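Five-finger hands vs. parallel gripper on round stuff
Forum > Grippers and end effectors

tesholm_fan
Posted 1 March 2024
Finally got to try the five-finger hands on both arms, and wow, I'm hooked! I ran 120 grasps so far with the Oleo controller, mostly on a duct tape roll. Wrist cam and head cam views:
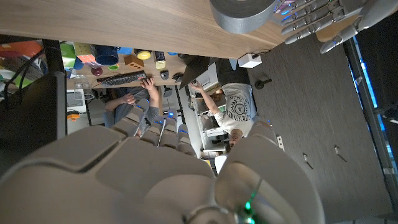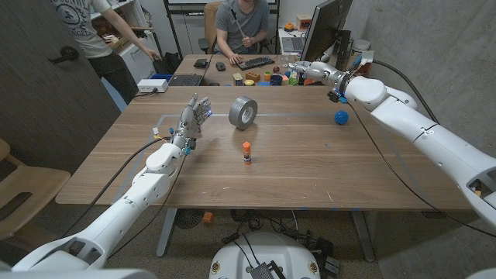

Wrist view first, head view second. Duct tape is on the table in both.

yuxi_tang
Love it! How's the wrist view for you? Mine comes in upside down and I flip it in software.

tesholm_fan
Same, I just leave it. The policy doesn't care, only my neck does.

gripnut889
Great hands, but for a tape roll I'd still take two flat fingers. My Jillex did 347 picks in a row on rolls, and there's a lot less to calibrate.

tesholm_fan
Sure, for rolls. Now try a spiky rubber ball with it :)

gripnut889
Did that in December. Soft pads, no trouble. Glue sticks were worse, they kept tipping over.

Tianyou Su
I'm with the OP on this one. Thumb placement matters a lot though, so try it closer to the index finger. Which cam are you training on?

tesholm_fan
Both, but head only is next. Will post numbers!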